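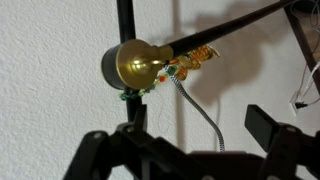
Polished brass throws back bright highlights.

Why Can We See Things in a Room?

Turn off every light in a windowless room and you can't see your own hand. Your eyes are working fine. They just have nothing to work with. To see something, light has to travel from it into your eyes.

Some things make their own light. The sun does, and so do candles, lamps and fireflies. Most things don't. A chair, a door or a sandwich can be seen only when light from somewhere else lands on it and bounces off. This bouncing is called reflection. 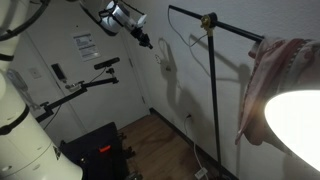
Smooth, shiny things reflect light in a neat way. All the light that comes in from one direction goes out in one direction, like a ball bouncing off a flat wall. Mirrors do this, and so does polished metal. If you look at the back of a spoon, you will find small bright spots on it. Those are tiny pictures of the lamp or the window.

Rough things scatter light in many directions. Paper looks smooth, but up close it is a tangle of little fibers, so you won't see your face in it. A painted wall scatters light too. A white wall reflects most of the light that hits it, and a black one soaks most of it up.

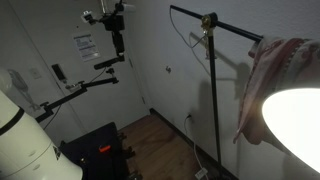
A glowing white lamp shade in a dim room. The inside is so bright that it looks almost blank.

The brightness of a bulb is measured in lumens. Look on the box the next time you buy one. A bulb for a table lamp often gives 800 lumens. A night light gives far less.

Light also gets weaker as it spreads out. If you move a book 3 times farther from a small lamp, it gets only one ninth as much light – that's why reading is easier close up.
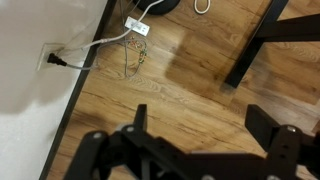
Shadows form where something blocks the light. Light travels in straight lines, so it can't bend around your hand to reach the floor behind it.

Try it yourself
You need a flashlight, a spoon and a sheet of white paper.
Make the room dark. Shine the flashlight on the paper and look at the wall nearby. Now shine it on the spoon. Which one makes a sharp patch of light on the wall? Don't point the flashlight at anyone's eyes.

Written by Keegan MacPherson
Updated 2018-02-08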